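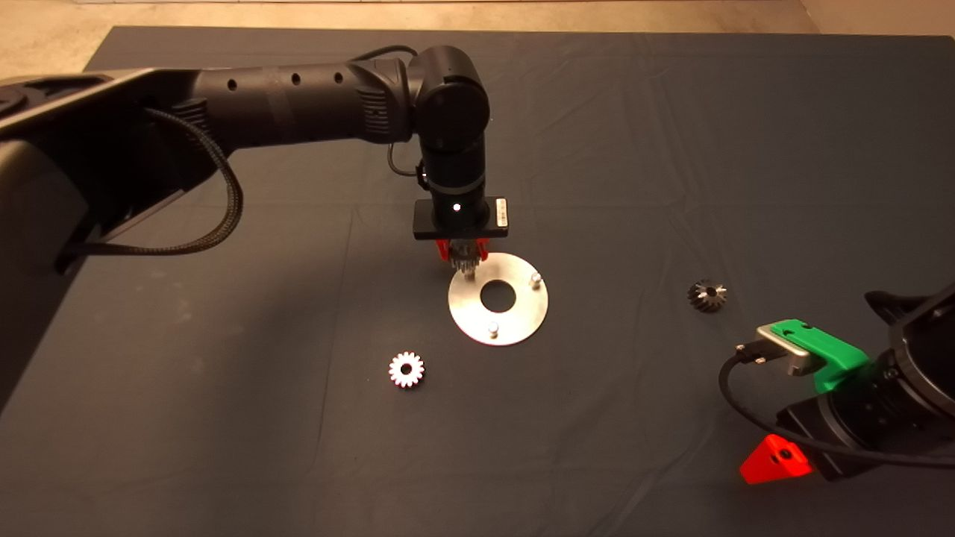

¿Cuánto hay que reservar para una primera célula de montaje con dos brazos? El precio de los brazos y casi otro tanto para todo lo demás: dedos, cables, mesa, puesta en marcha y horas de alguien que sepa.

En Grandivden lo aprendieron tarde. Presupuesto cerrado en mayo, pedido a Fandberg, y luego la sorpresa – los dedos de pinza no entraban. 1,623 euros más. Y 15 días parados.

Meter un engranaje en su sitio parece poca cosa. No lo es: holguras mínimas, piezas pequeñas, dedos que se gastan. Conviene pedir juegos de repuesto desde el primer dia.

Vermeulen ofrece alquiler a 90 días, Pinico solo vende. Para series cortas, alquilar. Si se pasan de más de 1,000 piezas al mes, hagan números otra vez.

Y otra cosa, el plazo. Pídanlo por escrito, con fecha de entrega y de arranque, que no son la misma. La formación tambien se paga aparte en casi todas las ofertas que hemos visto.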